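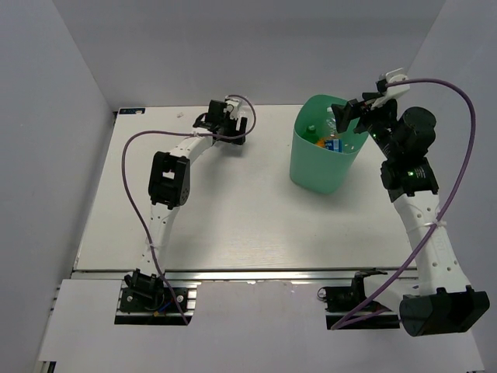 4. Recording a building for the Dostbridge survey

Old mills, dairies and forges are a joy to record, and you don't need any training to start! Have your survey form and a tape measure handy.

1. Write the building's name and townland at the top of the form. If it has had several names, put them all in — the older ones are often the best.

2. Walk right round the outside before you write anything else.

3. Note the walls, roof and openings, in that order. Look out for blocked doorways and old loading hatches.

4. Measure the front wall at ground level, in metres.
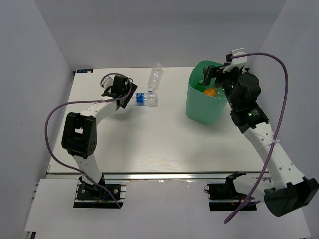

Page last changed: 22 February 2024 (N. Laing)

5. Copy any datestone exactly as it is cut, worn letters and all. Put a dash for each letter you can't read.

6. Add the record number. Numbers for new records start at 1288.

Note: Box 13 is for stories and memories. Please fill it in! Archie Baird's notes on Kondley creamery ran to 16 pages and we loved every one.

Caution: Stay out of roofless buildings, and never climb on loose stonework. Ask the landowner before you cross a gate.

Completed forms go to Gregor Matheson by the end of March.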